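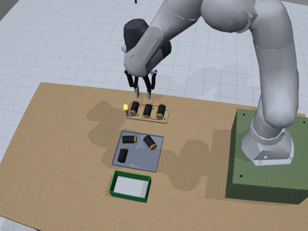
Robot arm above a wooden tabletop (computer render)

Lelley Residents' Forum > Drains and Water > Fats, oils and grease: revised guidance for households

Hebden_Moderator
Thu 23 October
Members are asked to note the revised guidance on the disposal of cooking fat. Following the blockage in June, which closed the lower road for 3 days, households should no longer pour any fat or oil into the kitchen sink, including small amounts followed by hot water. Cooled fat should be scraped into a lidded container and placed in general waste. Comments are invited below.

Sketent
The guidance is welcome. It does not, however, mention roasting tins. Most of the fat in our household leaves by way of the washing-up bowl. May I suggest that tins be wiped with kitchen paper before washing, and that this be added as a separate point?

Fatberg135
I support the addition. I must disagree with the wording on hot water. It implies that hot water is harmless when used alone, and readers may take it as permission to rinse tins under the tap. The fat sets again further along the pipe, where it is harder to reach.

lowerroad19
With respect, the June blockage was made up largely of wet wipes. I attended the meeting at which this was reported. Placing the whole burden on cooking fat seems unfair to residents who have been careful for years. I would ask that wipes be given equal weight in the notice.

Hebden_Moderator
The report named both causes. Wipes are dealt with in point 7 of the full guidance, which members may not have opened. The wording on hot water will be looked at again.

lowerroad19
I have now read point 7. It is a single sentence. My objection stands.

Sketent
Would a collection point for used oil be considered? The one in the next village takes sealed bottles only, and I have 19 litres from the summer fair in my garage.

Hebden_Moderator
A collection point has been requested. No date has been given. Until then, please do not leave bottles beside the recycling bank.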